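Week 6: Electronic Counting and the Claims Made for It
Elections and Public Administration, course handout

Read before the tutorial. Bring the Claltton tender summary with you, marked up.

Where we are up to

Last week we looked at the roll and who ends up on it. This week the ballots have been cast and somebody wants to scan them. The vendors' case is familiar: scanning is faster, it is cheaper over time, and it takes tired people out of the count. Each of those claims may be true in a given place. I would like you to stop accepting them as a package.

Faster than what?

The first question to put to any speed claim is what was timed. A scanner rated at 126 ballots a minute is rated on clean, flat, single-sheet ballots fed by somebody who works for the company. Rural ballots come out of the box folded twice, sometimes three times. Preferential ballots are worse, because the machine has to read handwriting, and a 1 and a 7 written in a cardboard booth with a blunt pencil are not always different numbers.

Look for where the clock starts and stops. In the Claltton summary it starts when the first sheet enters the tray and stops when the last one leaves. Unfolding, sorting, batching, re-feeding after a jam and adjudicating doubtful marks are all outside the measured period. Add them back in before you compare the result with a hand count, which has always been timed from the opening of the box.

Accuracy figures

Clunutis publishes an accuracy rate per mark. A voter does not cast a mark, a voter casts a ballot. If a ballot carries 8 preferences and every one of them has to be read correctly for the vote to travel where it should, the per-ballot error rate is going to be higher than the per-mark rate. Work it through yourselves, and note which assumption you had to make about errors being independent. (They aren't. Bad handwriting comes in whole ballots.)

Ask also who decided what the right answer was. In most vendor tests the "true" reading is the one made by a single operator looking at the scanned image. The paper is never looked at again. That tests whether two readers of the same image agree, and it tells you very little about the scan.

The audit question

An audit compares a sample of paper ballots with the electronic record. The Fjeld pilot pulled 600 ballots and found no discrepancies that changed a preference, and this was reported as proof that the system worked. Before you repeat that in an essay, answer these:

How were the 600 chosen? If they came from the tops of the batches, the sample is a sample of batch tops.
Was the sample size fixed before or after the margin was known?
Who held the paper between scanning and audit, and is there a signed log?
What would have happened if a discrepancy had turned up? A procedure with no next step is a courtesy call.

The Fjeld report answers the first two badly and leaves the others out. That doesn't mean the count was wrong. It means we have been given no particular reason to think it was right, and the burden sits with the people who replaced a method everyone in the room could watch.

Scrutineers

Under a hand count, a scrutineer stands at the table and objects. Under a scanned count, the scrutineer stands behind a monitor and is shown an image for a few seconds. Sistness describes this as "enhanced transparency" in its brochure. I am not persuaded. Being able to see a screen is a different right from being able to see the ballot, and very few of the statutes we read in January were drafted with the difference in mind.
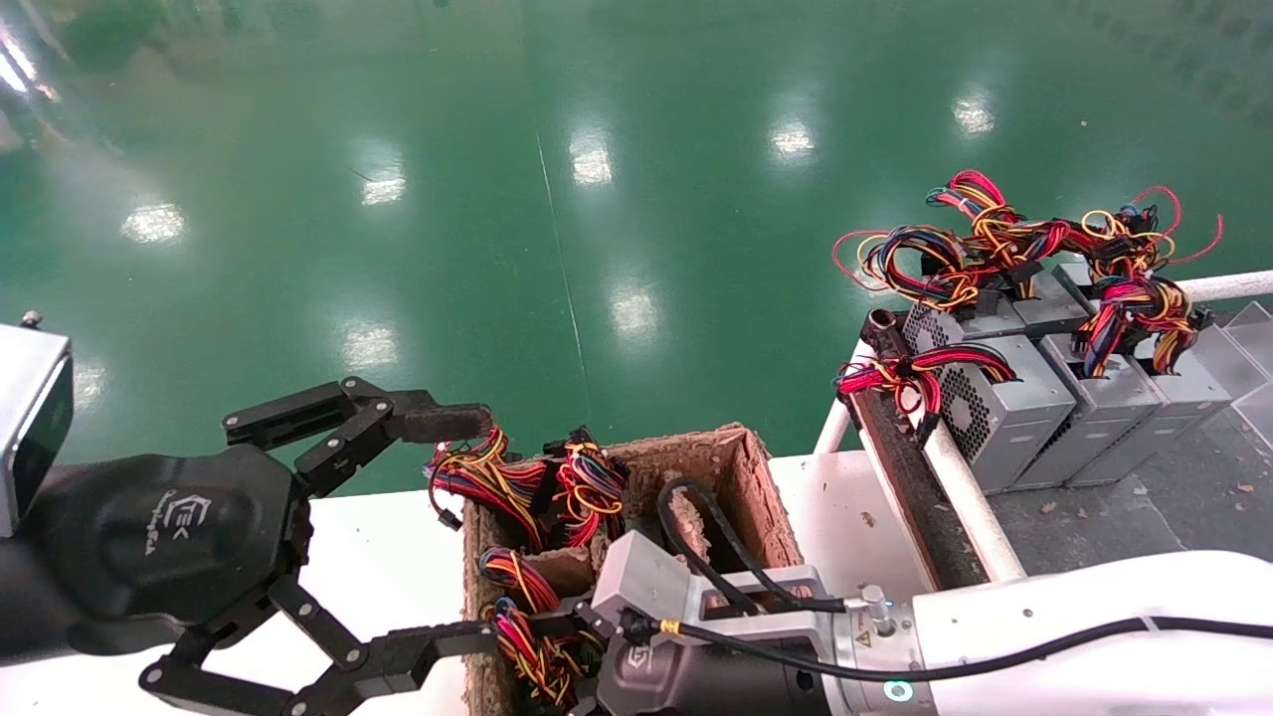 Fig. 1. Multi-fingered gripper with a rubber-padded fingertip over a cardboard box, green epoxy floor behind.

Cost

Purchase price is the small end of it. Look for storage between elections, software support, certification after each update, training of casual staff and the cost of keeping enough people on call to count by hand if the machines fail. That last item is usually missing, and it matters, as it cancels a good part of the labour saving. If a jurisdiction has no fallback staff at all, say so in your answer and say what you would do on the night.

For the tutorial

Take one claim from the Claltton summary and rewrite it so that it says only what the evidence supports. One paragraph, no more than 126 words. Then list what you would need to see before you restored the original wording.

Written responses are due Sat 30 October. Late ones lose marks in the usual way. Please don't cite the vendors' own websites as independent sources; I had several of those last time.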